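Can a machine do the dishes yet?

18th July

I got a new dishwasher last November and my brother-in-law asked when I was going to get one that loads itself. He was joking, but I've been reading and asking people about it on and off ever since, and I've ended up with enough notes for a post.

I should say where I'm coming from. I worked in a bakery supply warehouse for nine years, and we put in a palletizing arm near the end of my time there. It stacked flour sacks all day. It was good at it. If a sack came down the belt at a bad angle, a light went on and one of us walked over and straightened it. So my idea of a robot was a strong thing that does one job in a cage.

A kitchen has no cage and no belt. Everything in it is a different shape, and most of it gets put back in a different spot every time.

What you can buy now

Floor cleaning is done, more or less. Mine is a Grendeo, it cost $849, and it does the downstairs in 60 minutes. I pick up the cables first. It gets stuck under the radiator in the hall once a week and I push it out with my foot. I would buy it again.

Lawn mowing is the same story if your yard is flat. Mine isn't.

After that the list gets thin. There are window cleaners that stick to the glass, and my neighbor had one for a summer and went back to a squeegee. There are folding machines for laundries that handle sheets and towels, and they are the size of a van. Nothing I can find will take a basket of mixed laundry in a normal house and put it away for a price I would pay.

What people are working on

Gwion Maddocks used to run the maintenance crew at our warehouse and now does the same kind of work at Ovora, a company that makes arms for packing lines. I called him in the spring. He told me the arm itself hasn't been the hard part for a long time. Motors are good, cameras are cheap. The trouble is deciding where to grab.

On the packing line they have 174 products set up, and each one went in with its own settings. When a supplier changes a lid, somebody has to go back and fix the settings for that lid. He figured a normal kitchen drawer would take his crew a month, and then you'd buy a new whisk.

The other way is to let the machine practice until it can handle things it hasn't met before. A lot of that practice happens in simulation now, where a dropped glass costs nothing and you can change the countertop as often as you like. Oratile Steyn, who I know from the community college evening class, works on this for a small outfit called Shokri. She spent a lunch break going through it with me. Her group is on utensils at the moment. Ladles, spatulas, strainers.

I asked why strainers, and she said to think about where you hold one. The basket is wide and shallow, and a two-fingered gripper has no good way to get around it. The rim can be pinched, but then the whole thing wants to tip. That leaves the handle, and on a wire strainer the handle is thin. The fingers have to come down on either side of it, line up with it, and close without knocking it sideways. Then all the weight is out at the far end, so it can twist as it comes up.

The mesh is a nuisance too. You can see the counter through it, so the camera gets a bit of strainer and a bit of whatever is underneath, and on a patterned counter that is a lot to sort out.

I had never thought about any of this. I hang mine on a hook by the stove without looking.
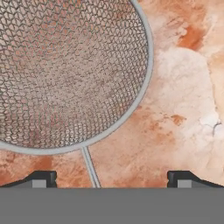

Where that leaves the chores

My own rating, for what it's worth, going by what I've read and been told:

Vacuuming: yes, with a little help.

Mowing: yes, on flat ground.

Putting one known item in one known place: yes, in a factory. In a house, on a good day.

Unloading the dishwasher: slowly, in demonstrations, with somebody standing by. Plates are easier than I expected. The silverware basket is bad.

Folding laundry: towels, mostly. Fitted sheets, no, but I can't do those either.

Cleaning a bathroom: I haven't seen anything I'd trust near my bathroom.

I asked Gwion and Oratile the same last question, which was how long before I could have something in the kitchen that empties the dishwasher while I'm out. Gwion said he wouldn't put money on it before he retires. Oratile said sooner than that, but that it will be slow, and that people will have to be all right with it taking an hour. I'd be fine with an hour if I'm not home.

Next post will be about the Jirkitz bread slicer I bought secondhand. It needs 2 new blades and I've only found one.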